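Laundry folding workshop comes to the Ziver dorms

The Ziver residence hall will run a free clothes-folding and room-tidying workshop for new residents on August 24, 2026, two weeks before the fall move-in period ends. The sessions are open to anyone with a room key, and guests can come along if a resident signs them in at the front desk.

The workshop is being put together by Zeditz, a small home-organizing firm that already runs classes at the Darnell community center. Its founder, Subbarao Varghese, said the idea came out of conversations with residents who had moved into shared or single rooms for the first time and were using the bed as closet, desk and laundry table all at once.

"The bed is the biggest flat surface in the room," Varghese said. "People put clean clothes on it, then they want to sleep, so the clothes go on the chair. The next day they go back on the bed. We want to get the shirt from the bed to the shelf in one go."

Ziver has 200 rooms, most of them with a single bed against one wall and a small cabinet. There are no built-in dressers. Residents get one shelf unit on request, and hooks can go up on the walls as long as they come down again at the end of the lease.

Varghese said the class starts with dark clothing on purpose. A black shirt on a plain dark blanket is hard to see, and beginners lose track of the sleeves. On a bright duvet the outline of the garment shows up clearly, and a striped pattern gives the folder a line to work along. Students are asked to bring a light or patterned cover if they have one.
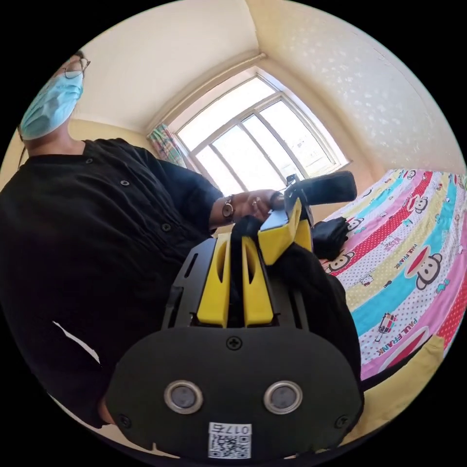
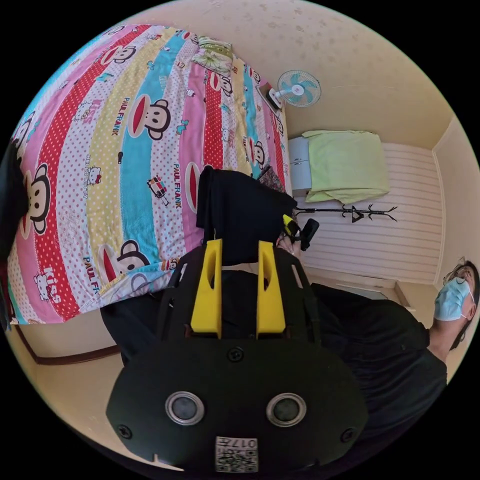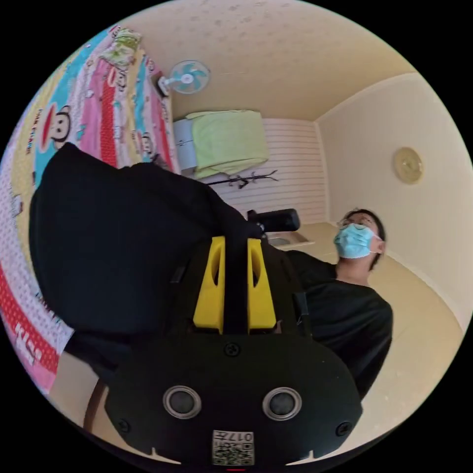
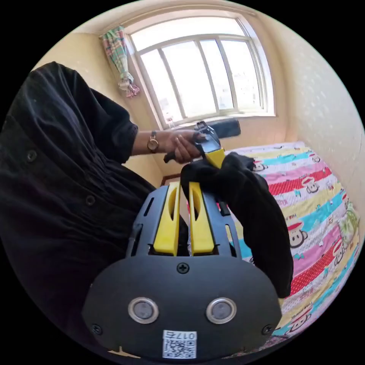
What the class covers

Each session runs in two parts. The first is folding. Residents learn one method for shirts, one for pants and one for towels, and repeat them until the pile is done. Varghese does not teach the tight rolls that are popular in travel videos. He said they take too long for everyday use and tend to come apart in a shallow drawer.

The shirt method goes like this: button the top button and one in the middle, lay the shirt face down, bring each side in toward the center with the sleeve laid straight along it, then fold up from the hem. Long sleeves get one extra turn at the elbow so the cuff does not hang out of the bottom. The finished shirt should be the same width as the shelf is deep. Residents are told to measure the shelf before they start, and paper tape measures will be handed out at the door.

The second part is the room itself. Participants work through the places where things usually pile up: the bed, the top of the cabinet, the hooks and the floor next to the door. Towels in use should hang with space on both sides. Coats and bags go on hooks – one item per hook, with heavier things closest to the wall fasteners. Anything without a place goes into a single box, and the box has to be emptied before the next wash day.

Fans get a few minutes of their own. Many residents at Ziver use small fans in warm weather, and the building office has asked that nothing be hung within reach of the blades. The class will also show how to wipe down a fan guard with the plug pulled out.

Bedding is included too. Residents will practice changing a duvet cover alone, which Varghese said is the part most people sign up for. He turns the cover inside out, lines up the two far corners with the corners of the duvet, and flips the whole thing over while holding on to both. The pillow goes at the wall end and the duvet is pulled straight from the foot.

Supplies and sign-up

Residents should bring a load of clean, dry laundry. Half a basket is plenty. Wrinkled clothes are fine, and nothing needs to be ironed first. Folding tables will be set up in the ground floor lounge for anyone who would prefer not to work in their own room, and spare bedding will be on hand for the duvet practice.

The discount store Su, across the street from the hall, has agreed to set aside hooks, shelf boxes and hangers for residents who show a workshop ticket. The store will hold the items through the end of September.

The hall has set aside $900 for the workshop from its resident activities budget, which pays for the instructor, the tape measures and printed fold guides. There is no charge to residents. The guides will be left in the laundry room afterward, next to the change machine, and a copy will be posted inside the door of each linen closet.

Sign-up sheets are at the front desk. Residents who want help in their own room should write the room number next to their name and note whether the bed can be reached from more than one side. Those who can't make the workshop can leave their name for a second round in September – the date depends on when the lounge floor is finished.

The laundry room will stay open during the workshop, but the two dryers nearest the lounge door will be off until the tables are cleared.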